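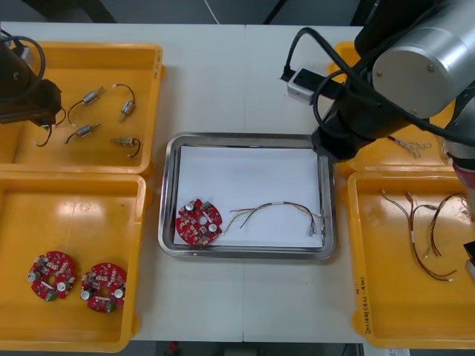
September 8, 1999

Big news out our way, and I've been dying to share it! The old Brallum house is going to be opened up for a weekend in October, top to bottom, for the first time since I moved to Druten. If you've ever driven past it slowly (guilty) you know why I'm carrying on like this. It's the tall gray one past the bend, with the porch that goes around on three sides and the crooked lightning rod.

The place is 146 years old and it has been shut up for most of the time I've lived here. A small outfit called Letitell bought it the winter before last, and they've been working on it ever since, mostly on the roof and the chimneys, the kind of thing you can't see from the road. I was starting to think they'd given up. Then last week a card showed up on the board at the feed store, and I read it twice standing there with a bag of chicken scratch on my hip.

So what do you get to see? Two floors and the cellar. The front parlor still has its old wallpaper, green with some kind of vine, and they've left it alone except for cleaning it. The kitchen has the big stone sink. I've been hunting for a stone sink for our own back kitchen for ages and I plan to stand in front of that one for a good long while with a tape measure.

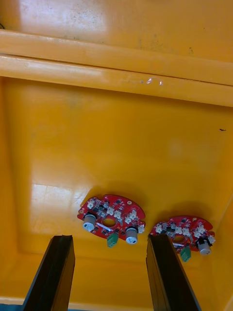

## The windows

The part I'm most excited about is the windows. Letitell had every sash out and reglazed with the old wavy glass wherever the glass would survive it. The card says 272 panes in all! I did nine in our dining room one spring and my thumbs were sore until the Fourth of July, so my hat is off to whoever did those.

They kept the shutters too. A good many of them were up in the barn under a pile of feed sacks, and they've been scraped and painted a dark green that the card calls "Mangundap green." I'd never heard of it. The woman at the paint counter hadn't either, but she's mixing me a little can of something close from the chip I brought home, and if it works on our back door I'll put it up here for you.
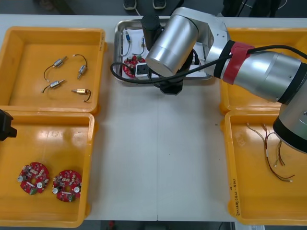 The attic will stay closed, I'm sorry to say, and so will the back stairs. The treads are too far gone for a crowd. I did peek at those stairs years ago, when the door was hanging open – steep as a ladder, with a rope for a handrail – and I can't say I'd want to meet anybody coming down.

Parking is in the lower field, so wear your old shoes. It's 3 dollars a head and kids get in free, with the money going toward the porch floor. There'll be cider and doughnuts in the barn if it doesn't pour. I've already been asked to bring a pie, and I've already said it'll be apple, so don't try to talk me into pumpkin.

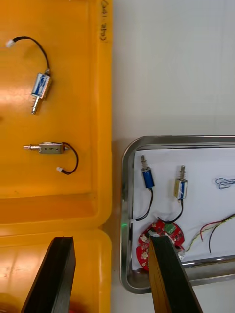
Do you need to get a ticket ahead of time?

Just pay at the gate when you get there. Cash is best, and small bills if you've got them.

I'll be there Saturday morning with my tape measure. Come say hi!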